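Moving the Closis Booking App Off One Big Database: Project Report

For my term project I took Closis, the room booking app our department has been running for ages, and tried to split its database into smaller pieces without breaking anything. I picked it because I use it every week and it drives me a little crazy (it once booked me into a lab that had been turned into an office). Most of this report is about what went wrong, since that's where I learned the most!

Where I started

Closis is one web app sitting on one database with 37 tables. Rooms, people, bookings, email reminders, the lot, all in there together. The plan in my proposal was to pull out the reminders first and give them their own small database and their own service, which I named Mestemier. I figured reminders would be easy, they only go out and never come back in.

Well, the reminder code read from 6 other tables, and one of those was written to by a nightly cleanup script that wasn't in the repo. I found it on the old server at Trestthorpe, where our backups live, in a folder called "misc2". So my first two weeks went into drawing arrows between tables on a big sheet of paper – not what I had promised, but I'd do it again.

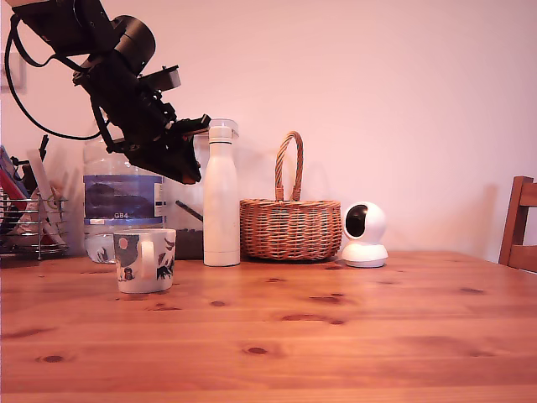 Why not just copy the tables over and switch everything in one night?
Because bookings keep changing while the copy runs, and any row edited halfway through would end up different in the two places, with no easy way to tell which one was right.

So I went with writing to both sides for a while. Every time Closis saved a booking it also dropped a small message in a queue, and Mestemier picked it up and updated its own copy. Then a compare job ran at 3 a.m. and printed every row that didn't match. The first night I got roughly 100 mismatches and felt sick. Nearly all of them were time zones (the old app stored local time, my new one stored UTC, and I had converted twice). Once I fixed that, the list got short enough to read over breakfast.

The part I got stuck on

The leftovers were bookings that had been canceled and then restored. Closis doesn't really restore anything, it makes a new row and reuses the old booking number, and my queue treated the second one as a duplicate and threw it away. I tried 3 fixes. The first was a sleep statement and I won't defend it. The second was a lock, which made saving a booking painfully slow.

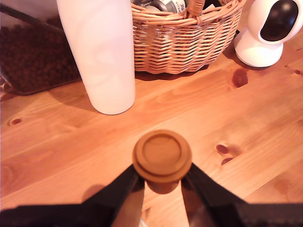

The third one stuck: I added a version column, and Mestemier now keeps whichever row has the higher version for a given booking number. It's maybe twenty minutes of typing once you know what you want, and it took me most of March to know what I wanted.

For testing I used the Zacharopoulos runner from our course toolkit, which replays a recorded day of traffic against both versions. I should have set that up at the very start. I was clicking through the booking form by hand for weeks, like a goof, and I missed the restore bug every single time.

What's left

Reminders now go out from Mestemier, and the old reminder code is switched off but still in the repo. The people table is next, and I haven't touched it. The cleanup script has been checked in, with a comment at the top saying which tables it writes to.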